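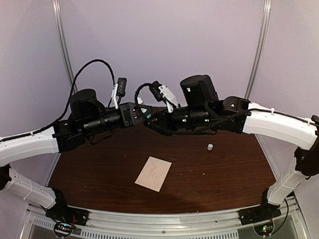 By Fatemeh Talebi

Eetu Saarinen has been building bench enclosures at Vondlow for long enough that he talks about them mostly in terms of seams. A bench, in his account, is a top, a back, two sides and the places where those parts meet. The first three are easy to order. The meetings are where the hours go.

"People send me a drawing with three rectangles standing on a fourth," he said when we spoke at the Shetty shop. "The lines between the rectangles have no thickness. Then they want to know why the quote has a line for posts."

The bay shown on this page uses the layout he prefers: a broad back wall, a wall on each side, and an aluminum post at each of the two rear seams. The panels are a pale lavender-gray. The top is dark reddish-brown with a wood grain, and there is a metal strip along the edge at each side.

I asked about the color first. Saarinen said the choice came out of a long exchange with Muthu Poduval, who handles layout and wanted one wall color across all of the bays.

"White was the first request. White shows every scuff, and under overhead light it throws a lot back at you. Then there was a proper gray, which looked fine on the sample card and dingy once you had three walls of it. The lavender is a gray with a bit of blue and red in it. On the card it looks odd. On a wall you stop seeing it after a day."

Poduval, reached separately, gave a more practical reason. Small items are easier to find against a flat, pale background. His usual test piece is a small tube, white at one end with teal-green markings lower down. "The green part is never a problem. The white end is the test. If you can pick out the white end against the wall, the wall is dark enough."

The tabletop raises the opposite question. A dark top under pale walls gives a strong line where the two meet, and some customers ask for a top that matches. Saarinen advises against it. A matching top makes the rear corners hard to read, he said, and people misjudge how deep the bench is. He has no strong feeling about wood grain as such. It hides fine scratches better than a solid color does, and it hides dropped screws better too, which he counts against it.

"If the job is mostly small fasteners, I'd tell you to get a plain top. If the job is anything else, grain is fine. Dark grain is fine. Glossy dark grain I would argue with you about."

The posts took up most of the conversation. A panel that is simply butted against its neighbor will open up over time as the bench gets leaned on and moved. A post gives both panels something to fasten to and covers the cut edges. Vondlow's standard post is ordered long and trimmed in the shop. In March they changed the order of assembly, so that the posts now go up before any panel is attached.

"We used to stand the back up, then a side, then fit the post into what was left. What was left was never square. Now we set 2 posts, measure across at the top, measure across at the bottom, and if the numbers don't agree we stop. Ksawery timed it. The old way was 179 minutes for a bay and the new way is 99."

Ksawery Zawadzka, who did the timing, confirmed both numbers and added that neither includes the edge strips. Those are fitted last. The holes are drilled on the bench itself and the strip is trimmed in place, with the ends filed by hand. Zawadzka does not like pre-cut strips. They arrive slightly long or slightly short, and a short one leaves a gap at the front corner where sleeves catch.

Cable runs came up several times. Saarinen's view is that the back wall should stay clear of fittings for as long as possible. Every hook or channel gets used on the first day, and by the end of the month it is in the wrong place. He recommends running the bench bare for 44 days and then marking where cables have settled. He would not say where the number came from, beyond that a month was too short and two months meant the customer had already drilled.

We use cookies to remember your settings and measure traffic. By continuing to browse you accept our cookie policy. Accept | Manage preferences

On cleaning, he was brief. Wipe the panels from the top down with a damp cloth and mild soap. Do the posts with the same cloth. Keep anything abrasive off the tabletop. Dust collects behind the edge strip, and a stiff brush gets it out.

The one item he would change is the height of the side walls. Customers ask for them to match the back, and he builds what is ordered, but he thinks a lower side would let in more light from the room. Chandrasekhar Nambiar at Clarnari has asked for a bay built that way. Saarinen has the posts cut for it and is waiting on panels.

"Same color," he said. "I asked. He didn't want to look at the card either."

Interview conducted at Shetty, Dec 10, 2018. Quotations have been shortened.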